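Skuva Table Top, Medium Brown
Item no. 1148

Solid wood top for the Skuva and Grolum leg sets. Sold without legs. Pre-drilled on the underside for both patterns, screws included.

Length: 1148 mm
Depth: 642 mm
Finish: hardwax oil, matte
Made by: Değirmenci

The top ships flat in a single carton. Let it rest indoors for two days before you attach the legs, and keep it away from radiators. Hand-tighten the screws first, then finish with a screwdriver. Do not use a power driver at full torque.

Customer rating: "Second one we have bought. The holes lined up with our old Grolum legs." Aatos Saarinen
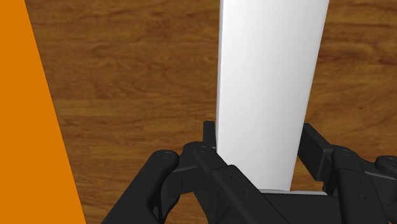 Orders placed by Sat 8 December go out before the holiday break. Pickup from the Skotel showroom is free, and Ataberk Sezer at the front desk can hold a top for a week. Every top is cut from different boards, so expect some variation from the warm medium brown and the long light and dark streaks you see in the grain. For a sample chip, write to Iresha Selvanayagam in sales and give the item number.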